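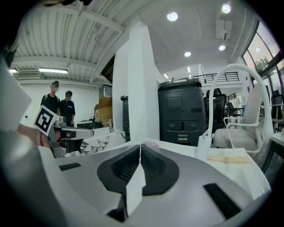
Search articles
Enter a keyword Go

Exposed deck ceiling

An exposed deck ceiling is a ceiling formed by the underside of a building's own metal roof or floor deck, left in view with no tiles or drywall hung below it. The deck is made of thin steel sheet bent into long, even ribs, and those ribs give the ceiling its striped look. It is common in workshops, warehouses, school shops, gyms and converted offices, where it is often painted white.

Structure

Flat sheet steel is surprisingly floppy. Fold the same sheet into ribs and it becomes wonderfully stiff along its length, enough to span from one joist to the next and carry insulation and roofing above. It is one of the great bargains in building: the shape does most of the work. Panels overlap at their sides and are welded or screwed to the supports, and the ribs normally run straight across the joists.

Color and light

White paint is the classic finish for workrooms. It bounces light back down onto tables and benches, and the ribs break up the glare in a way a flat painted surface can't. Long fluorescent fixtures suit this kind of ceiling very well, whether fixed to the structure or hung from chains or rods, and many older rooms still have them. Hung fixtures bring the light closer to the work. Plain white walls help too, especially in rooms with few windows.

Sound

Bare steel reflects sound, and a large room with a hard floor can be very lively indeed. Acoustic deck has small holes punched in the ribs, with soft material tucked behind them. Hanging baffles are the usual fix where the deck is already in place.

Care

Dust settles on joists, pipes and the tops of light fixtures more than on the deck itself. A long-handled brush run along the ribs clears most cobwebs. Rust spots should be traced to their source before repainting, as they may point to a roof leak or to moisture collecting on cold metal.

Example

The Cilton workrooms, converted from a storage building by the Sterby firm, are a fine small example. The plan called for a dropped ceiling, but designer Nabil Shboul argued for keeping the deck and painting it white, which raised the clear height by 31 inches. Long work tables stand below, and all 3 rooms keep their original ribs from wall to wall.

See also: Dropped ceiling, Open-web joist, Roof deck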